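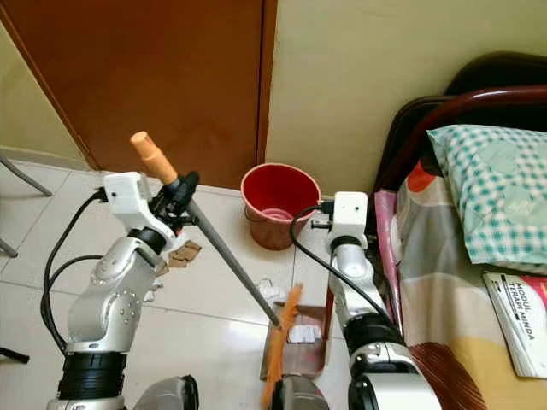
On May 24, 2025, Clyde Tillman wrote:
> The Prundthorpe to Fandley leg is fine as planned. My concern is the
> change at Fandley. The connection to Toltis allows 7 minutes, and the
> bus does not wait for the train. With luggage I would not count on it.
> Is there a later bus, or should we book the night in Fandley?

Clyde,

There is a later bus, number 46, but it runs on weekdays only before August. In August it runs daily. It leaves from the lower stop, across the footbridge, and the stop is not marked on the station map. Allow six minutes on foot with a suitcase.

The fare is the same on both buses. Tickets bought for the earlier one are accepted on the 46 without a change fee. Bikes are not carried on either.

If you go on a weekend in July, book the night in Fandley. Guesthouse Manole takes one-night stays if you write ahead, and check-in closes early in the evening. The first morning bus gets to Toltis before the market opens.

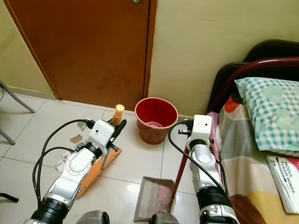 Dustpan and hand broom, tiled floor.

For the return, the last train from Fandley can run up to 26 minutes late, so do not plan a tight change at Prundthorpe either. Touran Karimi has the current timetable and can send it to anyone who asks off list.

Smaranda Ciobanu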